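Gwilliam House, Miltport - kitchen and break area check, September
Checked by: Ravindra Kaushik
Start 2 pm. Ref 159

1. Exit door and route. OK. Opens fully, sign lit. Someone's bike in the corridor again, moved it.
2. Extinguisher, ground floor. OK. Pin in, gauge in green, tag in date.
3. Fire blanket. FAIL. Bracket on wall, no blanket. Ordered from Turberg, order 377.
4. Fridge temp. Too warm, 11 on the dial thermometer. Turned down, recheck in the morning. Milk thrown.
5. Hot tap. OK but slow to run through. Warning sticker peeling, replace.
6. Drinks and trays. OK. Trays to go back on the rack at end of day please.
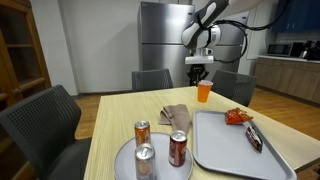

Item 6. Round tray with cans, near end of table.

7. Sockets and leads. Kettle and toaster tested, stickers on. Microwave sticker unreadable, treat as not tested. Skultton booked to do it with the upstairs ones.
8. Floor. Lino lifting by the sink, trip risk. Taped for now, tape wont last.
9. Bins. OK. Lid broken on the recycling one, still usable.
10. Open drinks. Comment only. Lids or travel mugs if carrying up the stairs, we had 2 slips on the half landing since spring, both spilt drinks.

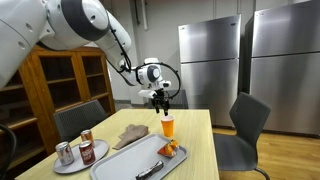 Item 10. Orange drink, clear plastic cup, no lid.

11. First aid box. Plasters low, eye wash out of date. Rest fine. Key is now on the hook not in the draw.
12. Lighting. One tube flickering over the worktop, reported.

Actions: blanket (urgent), microwave test, lino, eye wash, tube. Fridge gets replaced if its still warm at recheck. Copy on the noticeboard, signed RK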